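Flatdale workshop notebook
2022-01-06
Two-arm cell, house rules pass

Started the day on the house rules for the two-arm cell. The old sheet was written for Umby, which has one arm and a fixed fixture, and half of it makes no sense here. Plan is to work with the sheet next to me and mark every line that I either can't follow or follow without thinking. Marked copy is in the Karkar binder, behind the risk assessment.

Lines that stay as they are:
Stop button in hand before arm power goes on.
No reaching over the table with the arms enabled. Picking up a dropped item counts as reaching.
Speed cap on for any new item or new operator.
One person gives the commands. If that changes, say it out loud and write it in the log.

Lines that need rewriting:
"Keep the workpiece in the fixture." We have no fixture. Soft items lie straight on the table and get held by one gripper or the other. New wording: at least one gripper on the item before any pull, and no pull toward the operator side.
"Keep the arm clear of obstacles." For two arms the obstacle is mostly the other arm. Cropper (our limit checker) has a minimum gap between the wrists, but it works on the wrist joints and doesn't know how long the fingers are. So the gap in the settings has to include the fingers. I had it set without them until this morning. Fixed, and written on the front of the binder.
"Inspect cables weekly." Changed to start of every session. Look at the loops at both wrists, then move each wrist through its range by hand with power off and watch where the slack goes.

Handling work on the red item:
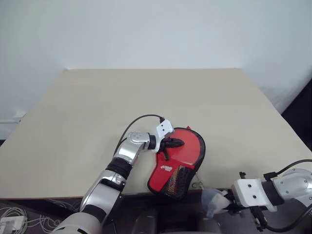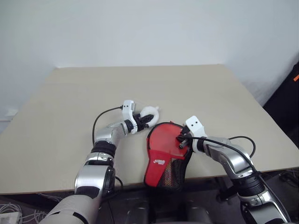 Left gripper is on the red item in the first one, right gripper in the second.

Notes on the front edge

I want a rule for items that stick out past the front of the table. The sheet says nothing, and I have been letting it go as long as a gripper had hold. Draft wording: overhang is allowed while held. Before letting go, move the item back so all of it is on the table. If it can't be moved back by the arms, stop, power off, move it by hand, and log it as a manual reset.

Also for the front edge: nothing hanging from it inside the working area. Bags, film and clips go in the bin or in the drawer. Add to the start checklist.

Floor cables. The white ones by the left arm need to be off the floor or in a cover. This was on the list from the last check and I signed it off as "in progress", so it goes back to open. It should be closed before anyone from outside the group runs the cell.

Logging

Went through the Karkar log to see how we've been recording stops. 329 entries, 18 of them stops. Most of the stop entries just say "stopped". From now on a stop entry needs:
who or what stopped it (button, Cropper, software fault)
which arm was moving, or both
what each gripper was holding
whether the item was moved by hand before restart

Entry 1814 in the old Umby log is a good model, copy the layout from that.

One open question: after a Cropper stop, do both grippers hold or both open? Right now they hold. With a soft item between them that leaves it under tension, and then somebody wants to go in and free it. I'd like left and right released one at a time from the panel, with the arms unable to move. Needs a change in the panel software. Until then the rule is: hold, power off the arms, wait for the brake light, then free the item by hand.

To do
Type up the new sheet and take the Umby one off the wall
Finger length into the Cropper defaults file, not only my local copy
Cable cover for the floor
Ask about the panel change, aim for February
Re-read the overhang rule after a week of using it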